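3. Study area and methods

3.1 The Lomon and its banks

The Lomon is a small, muddy, stubborn little river, and we have grown very fond of it. It rises in the hills above Fomard, drops quickly through pasture, and then slows down and wanders across a flat valley floor toward the lake. The banks in the upper part are stony and hold up well by themselves. Lower down they are silt over clay, and this is where the trouble begins. Decades of grazing right to the edge have left long stretches with no woody cover at all, and each spring flood bites a little farther into the fields.

We worked on three reaches, named here after the nearest settlement or farm track: Fomard, Gündoğdu, and Stiltano. Fomard is the shadiest and has a few old alders still standing on the outer bends. Gündoğdu is wide open, with a low bank that cattle used as a crossing until the fence went in. Stiltano has the steepest face of the three, almost a wall in places, with sand martins nesting in the upper part. We left the martin wall alone and planted only at its foot, well after the birds had gone.

What makes the Lomon such a good place for this kind of work is how different these reaches are from one another within an easy walk. Soil, slope, and shade all change, yet the water arriving at each one is essentially the same water. For a study of live staking, where so much depends on how damp the ground stays through late summer, that is a real gift.

3.2 Cutting and planting

Stakes were cut from willows growing wild along the same river, always after leaf fall. We began in November and stopped whenever the ground froze. Each stake was 50 cm long, cut flat at the top and to a slant at the bottom so that people planting in a hurry could tell which way was up (a stake set upside down will sometimes root anyway, but it sulks). Bundles were kept standing in buckets of river water under a tarp until they were needed, never longer than a few days.

Holes were opened with a steel bar and the stake pushed in by hand to a depth of 30 cm, leaning slightly downstream. We firmed the soil with a boot heel. Hammering was avoided after our first trials, in which the tops split and dried back. On the Stiltano reach the clay was so dense that the bar had to be worked in a circle to widen the hole, and the gap was then filled with wet silt scooped from the margin.

Most of the planting was done by people who live in the valley. Families came, and a school group, and several retired farmers who knew a great deal more about willow than we did! Their advice changed the method in one important way. We had planned to plant in straight rows parallel to the water. They told us to follow the dark line on the bank where the soil stays damp, wherever it goes, and to forget about rows. We did so on all reaches, and the planting lines on our maps wobble accordingly.

3.3 Following the stakes

Every planted line was visited over two growing seasons. At each visit the observer walked the line from upstream to downstream and wrote down, for each stake, whether it carried live shoots, whether bark had been stripped, and whether the soil around it had washed out. A stake with no shoots was scratched lightly with a thumbnail near the base. Green tissue under the bark meant it was scored as alive, which matters a lot early in the first season, when many healthy stakes still look like dead sticks.

Bank position was measured from fixed iron pins set back in the field. We used a tape and a plumb line, nothing fancier, and found that two people who had never done it before could give closely matching readings after one practice run. Photographs of the bank were taken from the pins at every visit as a backup for the tape readings.

Notes were written up the same evening at the Gündoğdu field house, with the observers together in one room. We strongly recommend this. Odd entries were easy to sort out while everyone still remembered the bank, the mud, and the particular stake in question.

Figure 2. Light wooden tabletop, Gündoğdu: cup and saucer (first panel) and surface grain (second panel).

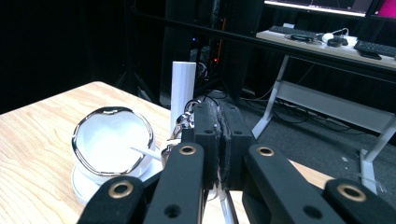
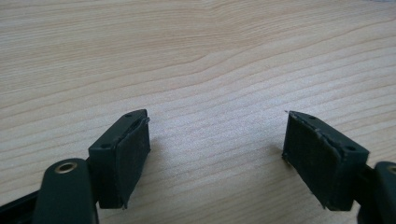

3.4 Talking with landowners

Bank planting only lasts if the person who mows, grazes, or plows beside it wants it there. Nazmiye Uysal therefore held open conversations with the landowners on each reach, once before planting and again after the second season. These were loose and friendly, built on a short list of prompts: what the bank used to look like, what the owner worried about, and what they would change if the work were repeated.

The worries were wonderfully practical. Would the willows shade the hay? Would roots get into the drains? Could a tractor still turn at the end of the field? Ozan Tuncer walked the edges with the owners and marked places where planting should stop short, so that gates, drain outlets, and turning spaces stayed clear. The marked gaps were treated as part of the design and are shown as such on the reach maps. They were not used as unplanted comparison plots, because they had been chosen for convenience and several were already stable.

Proper comparison plots were set out separately, one beside each planted line, on bank of similar height and soil. At Fomard this was hard to do well. The old alders shade part of the plot and probably hold it together, so we read the Fomard comparison with some care in the results.

3.5 Handling of the records

Field sheets were typed up by one person and checked against the paper by another. Where a stake could not be found, we recorded it as missing and kept it apart from the dead ones. Missing stakes turned up surprisingly often at the next visit, buried under flood silt and sending up fresh shoots through it, and the earlier record was then corrected with a note. We kept the original entry legible in every case.

Survival is reported by reach and by height above the summer water line. Bark stripping, nearly all of it by hares, is reported separately, as stripped stakes often shot again from below the damage.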